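The gallery in Abu Hammour has hung 2093 portraits since it opened, and every one comes with a wall text. I have begun to dread the wall texts. Ratree Wannasri's new show has photographs the size of postcards, and beside each sits a panel of 300 words explaining what I am about to feel.

I felt mostly tired in the knees.

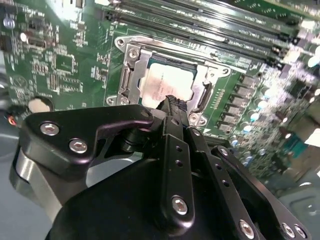

Wannasri doesn't write the panels. Her pictures of her aunts are funny and a bit rude, and they'd survive perfectly well with a name and a year. Instead we get "interrogates" twice before the coat rack.

Dalal Sabbagh, who curated, told me visitors ask for context. Fine -- put it in a booklet and charge me for it. I'll read it on the bus, where I have nothing better to look at.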